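Notes on a house standard for two-arm tabletop work

May 22, 2018

I have spent most of this month rewriting the operating rules for our bench cells at Velholm. The old version was a single sheet taped to a cupboard, and half of it referred to an arm we no longer own. The new one runs to 31 rules. A few readers asked to see them after my last post, so I'll go through the ones that caused the most discussion. The full text stays in-house for now.

We run small arms on ordinary tables with a person in the room. The big fenced cells at Plolance come under a different set of rules, written by people who know more about that than I do. Ours are for light arms, light objects and operators who may have had half a day's training.

Rule 4 is the start position. Both arms must be parked and both grippers open before anyone puts objects on the table. We used to let people lay things out while the arms were homing, and our log for last year has 3,518 sessions in it with far too many notes reading "arm touched hand, no injury". I don't want that phrase in the log again.

Rule 9 covers shared space. When two arms work over one table, only one may be inside a container at a time. The other waits outside the rim or does something else. The Enache draft we started from allowed both arms in if the software checked for collisions. I took that out. The check works on the links and knows nothing about a strap or a cable hanging off them.

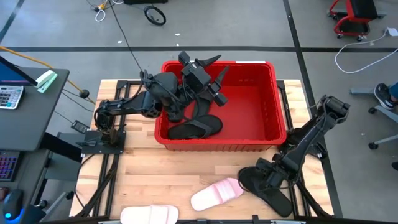
Rule 12 is about soft and awkward objects, and footwear is our usual case. Shoes bend, straps catch on fingertips, and a sole will spring back when it is let go. The rule says to grip, lift a little, pause, and only then travel. It also says to lower the thing before opening the gripper. Dropping from height is quicker and people will do it if the sheet doesn't forbid it.

Rule 15 sets the spacing. The arm bases go 980 mm apart, measured between centres, and the container goes midway. I got this wrong in the first draft by measuring from the edge of the table, and two benches had to be set up again.

Rule 17 is cables. Anything fixed to an arm is bundled along the links with enough slack for full reach. Anything on the floor is kept out of the walking route. This is the rule most often broken, mine included. A cable gets run across for a quick test and is still there a fortnight later.

Rule 22 says the floor tape is a boundary. Feet and chairs stay on the outside of it while the motors are on. Pimum's supplier guide gives 285 mm as the least clearance past full reach for their arms, and we use that figure for everything so there is only one number to remember.

Rule 26 took the longest to agree. It says any person in the room may stop a run and doesn't have to give a reason. Some of the operators wanted a reason recorded each time. I can see why, as it would help with finding faults, but I think people hesitate if they know a form is coming. We settled on an optional box in the log.

The last five rules are housekeeping: labels on bins, wiping down gripper fingers, who signs for spare parts. They are dull and I won't copy them out.

The sheet goes up on the benches next week. I still need to find a better wording for rule 9, which two people read in opposite ways when I tried it on them. If you have a short way of saying "inside the rim, seen from above", please leave it in the comments.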